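Galalier sweatshirt, light gray

Our everyday sweatshirt is back, and we could not be happier with it! Madalena Carvalho drew the first one for herself, for cold mornings in the cutting room, and the pattern has hardly moved from there. It has a straight body, a roomy shoulder, and sleeves long enough to pull down over your hands or turn back once (most of us turn them back).

The cuffs are the part we get letters about. They are ribbed, deep enough to fold, and knit a touch tighter than the sleeve. The body is a smoother jersey that hangs softly and layers well under a coat. 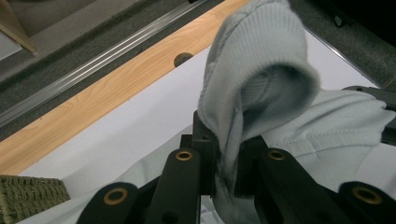 Holden, May 8, 2019

The gray is a cool one with a faint hint of blue, and it looks great with denim – and even better with old denim. Up close you can see the fine vertical ribs of the cuff beside the plainer jersey, with the stitching running along the seam. A knit like this gets a little fuzzy and will pill with wear, so go over it now and then with a fabric comb. Snip loose threads, please don't pull them!

Ermelinda Sequeira sews the samples and has worn her own Galalier for three winters. She washes it inside out on cool and dries it flat on a towel. If the cuffs loosen, a wash usually brings them back in.

Sizes: XS to XL. Between sizes, take the smaller one for a neat fit or the bigger one for layering.
Color: light gray
Care: machine wash cool, inside out. Dry flat. No bleach.
This run: 660 pieces
Goes with: Quintela scarf, Titthorpe work pants

Orders leave our Holden workroom within three working days. Unworn pieces can come back within 29 days for a refund or another size. The next run is planned for October, in the same gray.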